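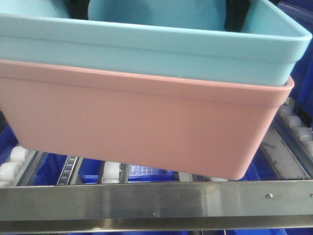
Nested plastic tubs, one light blue and one pink.

The Grarkska finance ministry confirmed on Tuesday that the subsidy on household heating fuel will be withdrawn in two stages, the first of them in January. The decision follows several months of talks with the country's external lenders, who had made the release of further credit conditional on a lower energy bill for the state.

Readers of this blog will recall that I have written in favor of reform before. I remain of that view. The present arrangement costs the treasury 2,225 million a year, and a large share of it reaches households that could pay the full price without difficulty. My concern is with the order in which the measures have been placed. The price increase takes effect at the start of the coldest month, while the cash payment intended for poorer families will not be registered until spring.

Callum Rennie of the Halliday Institute raised the same point at a public meeting in Tetberg. He noted that 46 of the 165 district offices have yet to receive the forms on which applications are to be made. The ministry's representative replied that the remaining offices would be supplied in due course and gave no date.

There is also the matter of transport. Bus operators in Lingate have already applied for permission to raise fares, although diesel is not covered by the present order. The regulator should publish the grounds on which such applications will be judged before it grants any of them.

I have written to the ministry to ask whether the second stage can be deferred until the payments are in operation. Any reply will be posted on this page in full.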